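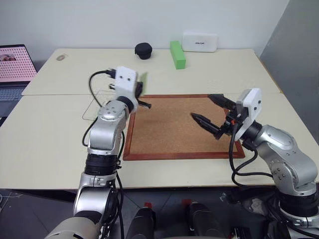 *Both arms over the cork board, near table.*

**Bimanual board task: right gripper tip height, left arm assist (student project)**

**unon_lab3** wrote:

Our group has the cork board task for the Trevico student round in July. Two arms, parallel grippers, one wrist camera per arm. The board lies flat near the front edge of the table. The task is to take a sticky note off the board with one arm, place it back inside a marked area, and keep the board from sliding while doing it. Each run gets 3 attempts.

The issue is tip height over the cork. With the same commanded height, the right gripper sometimes stops above the note and sometimes presses into the cork. We calibrated against the bare tabletop and added the board thickness as a constant. Controller is the Galbraith package, default gains, Cartesian mode.

Questions:

1. Is a constant offset a reasonable approach for cork, or should we probe the surface every run?
2. Does the left arm need to hold the board at all? We currently use it to press on the frame.

Log from last night: 299 trials, right arm only. I can post the joint data if somebody wants it.

---

**dustcap** wrote:

Post the joint data. Also post how you calibrated. "Against the bare tabletop" can mean one point or a full grid. You have two tables pushed together, and if any of your touch points were on the far one you fitted a plane across the seam. The two tops will not be at the same height unless you shimmed them.

---

**unon_lab3** wrote:

Five points. Two of them were on the far table. I will redo it with all of them on the near one.

---

**kpr_servo** wrote:

I would skip the plane fit completely. Probe the cork at the start of each run: lower the closed gripper at low speed, watch the joint torque, stop at threshold, store z. It costs a few seconds. Cork is soft enough that you will not damage anything.

A fixed offset assumes the board is flat. Cheap framed boards bow in the middle. Ours did.

---

**dustcap** wrote:

Disagree with probing by torque on these arms. With default gains the friction in the wrist joint is about as large as the contact force you are trying to detect. You get a threshold that triggers on nothing, or one that triggers after you have pushed the tips into the cork. Then the surface has dents and your next probe reads low.

Do the plane fit correctly first. Probe only if the residuals are still bad.

---

**kpr_servo** wrote:

It depends on the arm. We ran it at Tritmont for a whole semester with the same class of gripper. Average the torque over a short window and subtract the free-motion baseline for the same path. It was repeatable for us. Dents were never a measurable problem, though I agree we did not measure them very carefully.

---

**unon_lab3** wrote:

Redid the plane fit with 6 points, all on the near table, then added the board offset. Better. The spread at the middle of the board is smaller, the corners are still off on the right side.

For reference, this is the pose I use for the height check: fingers closed, tips just above the cork near the center, and I read the gap from the wrist view.

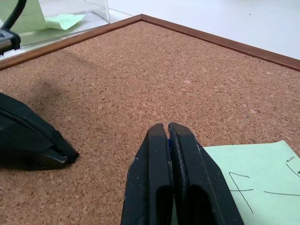 I do the check closed because the open fingers do not give me one clear point to look at. The pick itself is done from an open pose, so there may be an error from the finger linkage that I am not accounting for. When the fingers open, the tips may also change height slightly. I have not found this documented for our gripper.

---

**mod_pell** wrote:

The tips do change height if it is a swing linkage. If the fingers run on a straight rail, they do not. Check which one you have before tuning anything else. Command open and closed at a fixed wrist pose and measure tip to table with a feeler gauge.

Also, please put the joint data in an attachment and not inline. Thread title edited to include "student project" so it shows up in the right section.

---

**rlw_44** wrote:

On question 2, I would remove the left arm from the task. Pressing on the frame tips the board if the contact is outside the support line, and that alone can explain the corner error on the right. Put thin rubber mat under the board.

---

**unon_lab3** wrote:

The rules do not allow anything under the board. We asked.

---

**rlw_44** wrote:

Then press flat on the cork near the left edge, inside the frame. Low force. Log the right corner height with and without the left arm in contact.

---

**dustcap** wrote:

Seconding the with/without test. It should have been the first thing in this thread.

One more item. The wrist view is at a low angle, so reading a gap from it is not a height measurement. A small gap and a small lateral shift look nearly the same there. Use the gauge for the number and the camera only for a sanity check.

---

**unon_lab3** wrote:

Results, Tuesday, February 27, 2018:

- Left arm on frame: right corner lifts. Visible by eye once I knew to look.
- Left arm on cork, inside the frame: no measurable lift.
- Open vs closed at fixed wrist pose: tips drop when closing. So it is a swing linkage.

I added the tip drop as a function of finger opening and moved the left contact point. Have not tried the torque probe yet. Gains are still default.

---

**kpr_servo** wrote:

Try the probe anyway when you have time - you will want it if the competition board is not the same board as yours. Trevico supplied their own last year.

---

**unon_lab3** wrote:

Did not know that. I will run both methods on the same set of points and attach the data here.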